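Flatten the box first

Apr 11, 2022
Asmaa Morsy

Our building at Kidotside has 22 units and one recycling room, and for two years I have been the person who writes to the strata manager about it. I'd like to make the case for a small change in how people treat packaging between opening it and throwing it out. I think most of the trouble starts in the kitchen, on whatever flat surface is closest, and the bin room only shows the result.

A parcel comes in. It gets ripped open because the scissors are in another drawer. The thing inside goes off to wherever it lives and the carton stays on the table. Someone puts a snack packet next to it, then a wad of paper, and by the evening there's a heap that gets scooped up in one armful and carried downstairs. All of it goes in the same bin, usually the closest one.

I kept a tally in November, when the parcels start to pick up. Over the month I pulled 57 cartons out of the general rubbish. Most were perfectly good cardboard. A fair few had other rubbish pushed down inside them, and a carton with chip packets and tissues in it is a job for somebody, generally me.

The usual answer is more bins. Raltitz, the company that empties ours, quoted us for an extra one, and the owners voted it down on cost. I voted against it as well. A third bin would fill up with the same mixture as the first two.

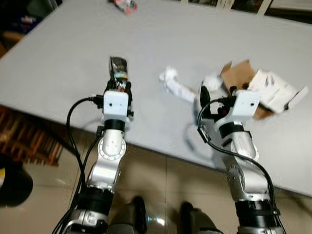

Torn cardboard, a printed carton and something white and crumpled, all on the one table.

What I would like people to do is sort on the table, while everything is still in view. Cardboard to one side, soft plastics to the other, and anything greasy or mixed straight into the rubbish. Then flatten the box. It takes less time than carrying it down whole and trying to stuff it through the slot. A box torn open along the top is no harder to flatten than a neat one - you push out the bottom and it folds.

Crumpled paper is where I differ from my neighbours. Several of them put every scrap of it in the recycling on principle. If it's clean wrapping, fine. If it's paper towel or a tissue it doesn't belong there, and if you can't tell which it is by the time you reach the bin room, put it in the rubbish. I know that sounds wasteful. I'd still take one lost sheet of paper over a bin of cardboard with wet tissue through it.

Snack packets are simpler. The shiny ones don't go in our cardboard bin, whatever colour they are, and neither does the packet you've folded up small and tucked inside a carton.

I've heard the objection that people are tired when they get home and don't want homework. I get home tired too. I timed myself on a bad night, with a Kilo delivery and a lamp from Kemppainen both to unpack, and the whole lot was sorted and flat in 12 minutes, including putting the lamp together.

There will be a notice in the lift next week with the bin colours on it. Please read it before you take the next load down.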